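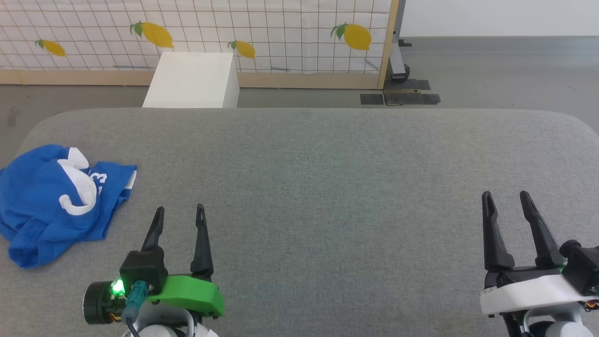

Blue shirt on the grey table, still in a heap.

A thread on washing club shirts, because I've now done the kit for two winters and people keep messaging me the same questions. Indoor soccer, mixed team, we play at Vollside. I'm the one who takes the bag home.

First, background. We used to each wash our own. By the middle of the season no two shirts were the same colour. One had gone nearly grey from being washed with someone's work pants. So now it all goes in one bag and comes to my place.

Turn them inside out. Everyone has heard this and hardly anyone does it. The print rubs against the drum and against zippers, and that's where the cracking starts. Do it when the shirt comes off. Paloma Pettigrew has the team trained to do it in the change room and it saves me a quarter of an hour at the machine.

Cold water. I used to run warm for the smell. Warm didn't fix the smell and it lifted the edges on the numbers. Cold, normal cycle, medium spin.

No fabric softener. It coats the polyester and the sweat gets locked in under it. If your shirts smell clean out of the wash and bad again ten minutes into the warm-up, that's the softener. Took us most of a season to wash it out after we stopped.

For the smell: white vinegar, 200 mL in a bucket of cold water, shirts in for an hour before the wash. Plain supermarket vinegar. The laundry smells like a chip shop for the evening and then it's gone.

Somebody asked about those sports detergents. I tried one and couldn't tell the difference. Half the usual amount of ordinary liquid has worked better for me than a full cap of anything.
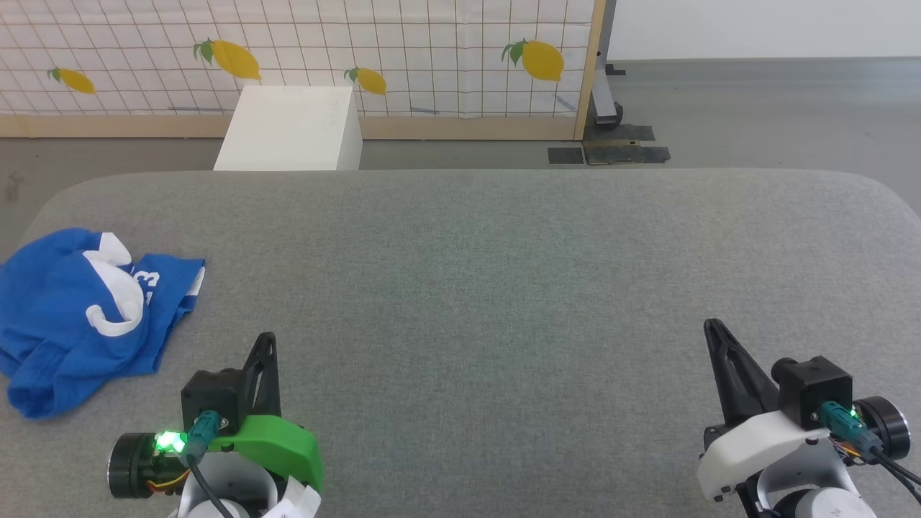
The 3 and some of the white print showing.

Now the print itself. Ours was done by a small shop called Zurine, heat-pressed vinyl, white on blue. Vinyl is fine if you treat it as vinyl. It doesn't like the dryer and it doesn't like a hot iron directly on it.

We did lose a 9 in the dryer. Conall Ó Flaithearta borrowed a shirt for a tournament, put it on high heat and brought it back with the bottom of the number curled up like a leaf. He did pay for a new one. He also picked the 9 again.

If a corner lifts, leave it alone until you can fix it. Don't pick at it. Baking paper over the top, iron on a medium setting with no steam, press straight down and hold for ten seconds. Let it cool before you move the paper. Works on small corners. Doesn't work on a whole digit.

Drying: on hangers, in the shade, inside out. Full sun faded the shoulders on our first set. In winter I put them on a rack in the hall and they're ready by breakfast.

Don't leave them in the bag overnight. I know. It's late, it's raining, you've driven home from Vollside at 10:30 pm and you want to go to bed. Tip the bag out anyway. A damp bag gets mildew, and mildew spots on white print are permanent as far as I can work out.

Miklós Mészáros asked whether you can bleach the white bits with a brush. No. He'd already tried it, which I found out afterwards. The blue around his collar is now a sort of pink. 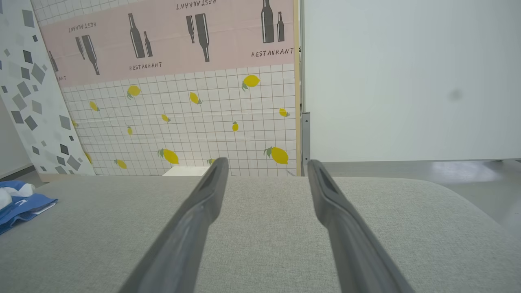
Storage. I fold them flat with the number facing up and a sheet of tissue between each one, as vinyl can stick to vinyl in a hot cupboard. Over summer they go in a cotton bag on a shelf. Plastic tubs are all right if everything is bone dry, but I don't trust myself to check.

On cost, for anyone setting this up: we put in 2 dollars each per game for laundry. It covers detergent, vinegar and a bit towards the power. There was a grumble in December when I asked for it over the break, fair enough, and I dropped it for those weeks.

A replacement set was quoted at a bit over 200 for shirts alone, no numbers, from Hattar. That was for the thin ones. Ottó Kocsis has a thin one from his old team and you can read a newspaper through it. We're staying with what we've got for another season.

Someone will ask about grass stains. We play indoors so I don't have much to offer. Aiguo Han plays outdoors as well and uses bar soap and an old toothbrush, cold water, before anything else touches it. Her shirts look better than mine.

Blood: cold water straight away, then salt. Never hot.

Last one. Write the size on the care label with a laundry marker, as the printed sizes wash off. I have three shirts where I'm guessing, and the large and the medium look the same until someone tries to get an arm in.

Adding one as I've been asked twice already: yes, the goalie shirt gets its own wash. It's orange and it runs.

© Stesteo reader | Posts belong to their author | Contact | Back to top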